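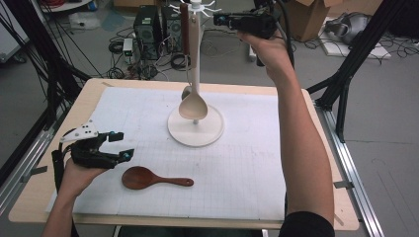
Gumaro Figueroa wrote in after my last column to say that bilingual story hours are fine for toddlers but do nothing for the parents sitting along the wall, and that I should go see what Rusteck's branch library does on a Saturday before I praise another one. So I went!

The Rusteck branch held its family reading open house on 1/23/21, doors at 9, and I was there early enough to hear the folding chairs going up. You come in past the returns desk and turn left at the large-print mysteries, and then you're in the children's room, which has low windows and a very good rug. Masks on, families spaced apart, a sign-up sheet for each half hour so the room never got crowded. I had the second slot and stayed through the fourth because they kindly let me stand in the hallway.

Nayeli Serrano ran the reading. She does a page in Spanish, then the same page in English, and then - this was the part I loved - she hands the book over to a parent and sits down on the rug herself. The first mother to take it read so quietly that the kids scooted forward to hear her. By the third page she was doing a goat voice. A grandfather after her couldn't make out the print without his glasses, so he told the pages from the drawings, and he got a bigger laugh than the book does.

So Gumaro has a point, and I'm glad he made it. The parents here were busy the whole time. Each family went home with a canvas bag holding one picture book, a library card form and a sheet of rhymes in both languages. The branch packed 100 of them in December with money from the Denora school fund, and the pile by the door was getting low when I left. The books were new, too, with stiff spines and that smell.

I asked Nayeli what she tells parents who say they aren't good readers. She tells them to talk about the pictures, let the baby chew the corner, and quit when the baby wants to quit. Two minutes is fine. She said a lot of people have the idea that you have to get to the last page.

Upstairs there's a small room named for the Manríquez family, who gave the first shelf of Spanish titles. That collection is now 1,000 books, and I could have spent the whole morning in it. Board books are in bins at floor level, chapter books are along the back, and there's a short row of poetry that looks well used. I found a counting book I had as a kid and stood there reading it with my coat on.

A few practical notes. The parking lot is tiny, so use the street behind the post office. The elevator is slow but it works, and strollers fit. If you can't get a slot, the front desk will put together a bag for you to pick up at the door.

The Kondedo branch is trying the same setup next, with an evening session for parents who work weekends. I've already asked if I can stand in their hallway.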